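New in Audio: Kurthorpe, a Tide-Pool Story for Your Ears

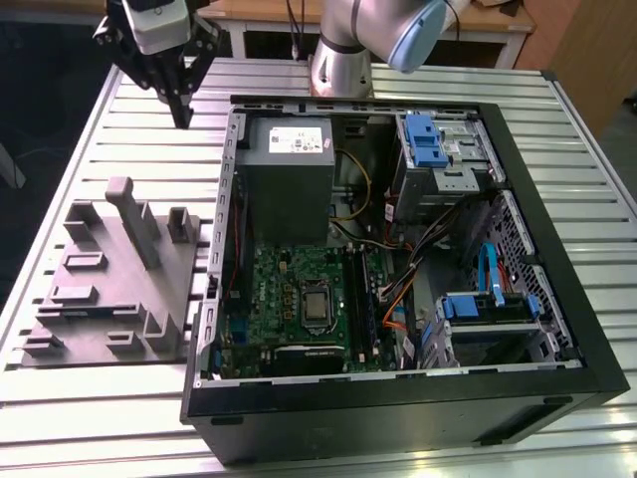 A desktop tower with its side panel off.

We have a new favorite in the listening library, and it runs a little over nine hours, so clear a weekend! Kurthorpe is a natural history of one stretch of rocky shore, told pool by pool, from the splash zone down to the kelp. The audio edition comes from Witari, the small press that gave us that lovely set of owl recordings a while back, and it's every bit as good.

The narrator has a low, unhurried voice and clearly enjoys the material. Listen to the chapter on hermit crabs trading shells. It could have been dry (there's a lot about shell width), but the pauses are so well judged that I sat in the driveway with the engine off until it finished. The Latin names go by easily too, and the dry humor in the footnotes has been folded right into the reading.

What I loved most was the long middle section on limpets. Yes, limpets! The author followed 70 of them through a single summer, marking each shell with a dot of paint and going back at low tide to see who had wandered and who had come home to the same spot on the rock. By August you know a few of them almost as neighbors, and the storm chapter had me properly worried.

A couple of quibbles. The map and drawings come as a separate download, and you'll want them open for the first 20 minutes or the place names blur together. The music between chapters is also louder than it needs to be, so keep a hand near the volume if you listen at night.

Our Prandside and Essien branches both have it on disc, and the download has no waiting list at the moment. Members borrowed 1,220 audiobooks from us last winter, mostly mysteries, and I'd be thrilled to see a few sea snails sneak onto that list. If you finish it and want more, ask at either desk for the same author's shorter book on barnacles, in print only so far.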